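# 4. Primera sesión de escucha con Stedine 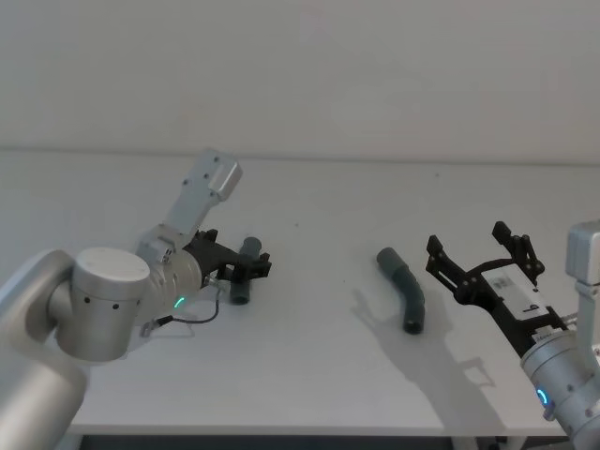
Si has llegado hasta este capítulo, ya tienes el archivo descomprimido y el índice cargado. ¡Ahora empieza lo bueno! Stedine reúne 700 testimonios, cartas y recortes sobre voces en la radio, emisoras de números, mensajes entre líneas en el periódico y toda clase de señales que alguien, en algún momento, creyó dirigidas a su persona. En esta sección vas a montar tu primer recorrido y a escucharlo entero con el módulo de audio, que se llama Tasari.

Bontu Yilma, que ordenó la colección, empezó clasificando las piezas por aparato (radio, teléfono, televisor, satélite), y esa sigue siendo la vista que se abre por defecto. A mí me gusta mucho más la vista por época, porque se nota enseguida cómo cambia el vocabulario: del fluido se pasa a la onda, de la onda al rayo, y del rayo al algoritmo. Prueba las dos.

## 4.1 Antes de empezar

- Auriculares cerrados. Las grabaciones de onda corta tienen mucho soplo y con altavoces se pierde la mitad.
- El índice Ejigu en su versión 2 o posterior. Lo puedes comprobar en **Archivo > Acerca de**.
- Un cuaderno, en papel o en pantalla. Vas a querer apuntar cosas – te lo aseguro.

> **Precaución.** Algunas piezas recogen experiencias de persecución contadas en primera persona, a veces con mucha angustia. Llevan la etiqueta *Relato directo* y se pueden ocultar en **Preferencias > Contenido**. Si un testimonio te remueve, para la sesión y habla con alguien de confianza o con un profesional.

## 4.2 Crear el recorrido

1. Abre Stedine y pulsa **Nuevo recorrido**.
2. Ponle nombre. Evita las barras y los dos puntos, que dan error al exportar.
3. En el panel izquierdo elige **Época** o **Aparato**.
4. Arrastra al centro las piezas que te interesen. El máximo por recorrido es de 99, aunque para una primera vez te recomiendo quedarte muy por debajo.
5. Pulsa **Enlazar**. El índice busca imágenes y giros repetidos entre unas piezas y otras, y los une con una línea de color.
6. Guarda.

**Nota.** Una línea indica que dos textos comparten una expresión. No indica que un autor leyera al otro, ni que hablen del mismo suceso. Para ver la expresión exacta, haz doble clic sobre la línea.

## 4.3 Ajustar el audio en Tasari

1. Con el recorrido abierto, pulsa **Escuchar**. Tasari se abre en una ventana aparte.
2. Baja el volumen general a 70 antes de la primera pista. Las grabaciones domésticas vienen sin nivelar y hay saltos bastante bruscos.
3. Activa **Filtro de soplo** en la posición *Suave*. La posición *Fuerte* se come las consonantes.
4. Marca **Transcripción simultánea** si quieres leer mientras oyes.
5. Pulsa la barra espaciadora para empezar.

Escucha la primera vuelta sin transcripción si puedes. El oído humano es una maravilla completando huecos, y en las emisoras de números vas a «oír» palabras que luego no están en el texto. ¡Me sigue pasando con pistas que conozco de memoria! Después activa la transcripción y compara.

## 4.4 Añadir tus anotaciones

1. Detén la pista en el punto que quieras comentar.
2. Pulsa **N** y escribe la nota.
3. Elige el tipo: *Dato*, *Interpretación* o *Duda*.
4. Cierra con **Intro**. La nota queda anclada al segundo exacto.

Las notas de tipo *Dato* piden una fuente. Si la dejas en blanco, se guardan como *Duda* y aparecen en gris hasta que la completes.

## 4.5 Si algo no va bien

**El botón Enlazar está apagado.** Hay menos de dos piezas en el centro, o el índice Ejigu no ha terminado de cargarse. Mira la barra inferior.

**La transcripción va con retraso.** Cierra Tasari y vuelve a abrirlo desde el recorrido, nunca desde el menú de inicio.

**Faltan piezas de la etiqueta Satélite.** Se distribuyen en el paquete adicional Vustik, que se instala según lo explicado en el capítulo 2.

Para exportar el recorrido con tus notas incluidas, sigue en el capítulo 5.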